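Traremley twin-arm recording bench

Hire and purchase. Stock no. 606.

A complete bench for recording demonstrations. Two arms, two grippers, wrist camera, fixed camera, tabletop, trays, recorder software. Comes set up, you supply the parts and the people.

Built for teams teaching a policy to sort, pick and put away small hardware. Fittings, switches, breakers, tape, knobs, that sort of thing. If your parts fit in a tray they will probably suit. Very floppy stuff, ask first.

What you get

Two arms on metal mounting plates, parallel grippers fitted
Leader handles for the operator, one pair
Wrist camera and fixed camera, both calibrated before it leaves us
Shallow trays, red and green. Other colours to order
Grurnora recorder, licence for one bench
Starter box of mixed parts (contents vary, please don't ring to ask for a particular switch)
Printed setup sheet

Not included: desk PC, monitor, chair. We can quote.

How recording works

Operator stands at the handles, arms follow. Press the pedal to start an episode, do the job, press again to stop. Recorder saves joint positions, gripper opening and both camera views on one clock. Thumb key marks a bad take and it goes in a seperate folder. Nothing is deleted unless you delete it.

Between episodes the operator moves the parts about. Do this properly. If every take starts with the same layout the policy learns the layout and falls over when a tray is turned a bit. The recorder can prompt for a new layout every 5 episodes, or switch the prompt off and use your own list.

Task text is typed once per batch – "move the switch box to the empty tray" or whatever – and attached to each episode. Can be edited afterwards in bulk.

How many episodes do I need

Everyone asks. For one simple pick and place with one part, we suggest starting at 50 good ones, then train, then look at where it fails and record more of those. Mixed trays need more. Handing a part from one arm to the other needs a lot more, and a patient operator.

A new operator will be slow on the first day. Put the first session in its own folder and don't train on it.

Settings worth knowing

Gripper force: leave on low for anything with a thin plastic body. Breakers are fine on medium.
Speed cap: on as supplied. Take it off only when the operator is confident.
Status lights: green is ready. Any other colour, see the sheet.
Home pose: both arms go home at the start of each episode as standard. Can be turned off, some people prefer the arms to start where they were left.
Camera exposure: locked. Please leave it locked for the whole batch. If you change the room lights recalibrate.

Export

Writes one folder per episode plus an index file. Converter for the Mudex format is included, others on request. Exports can be trimmed at the start and end to lose the standing about, default trim is off.

Space and power

Needs a level floor and room for the operator to stand clear of both arms. One double socket. Keep cabels off the walkway. Emergency stop goes within reach of the operator and NOT on the tabletop.

Hire

Minimum hire is 40 days. Delivery and a half day of training in the price, collection too. Longer hires by arrangement. Purchase price on application, as it depends on the arms. Hired benches can be bought at the end with part of the hire knocked off, ask when you book and not the week it goes back.

Recording service

No operators? Cullinane will do the recording for you at our own unit. Send the parts, the task wording and how many episodes you want. You get the export plus the rejected takes if you want them – some customers do, for training a checker. Parts sent back afterwards, carriage extra.

Spares

Gripper fingers (pair), wrist camera lead, pedal, trays in packs. All normaly on the shelf. Arm repairs are back to us, don't open the joints yourself please, it voids the cover.

Page updated 25 March 2020. Prices on request from the Cullinane sales desk.

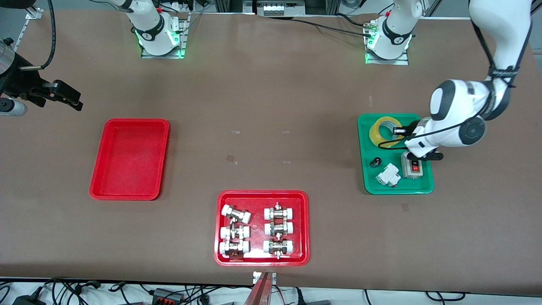

Éabha Duggan: We've had ours on hire since the start of March. The layout prompt is good but I'd like it to show the last few layouts as well, my two operators keep drifting back to the same one without noticing. Also the bad take key is too close to the gripper trigger for small hands. Does the Mudex converter keep the task text if you edit it after export, or do I need to run the whole batch again?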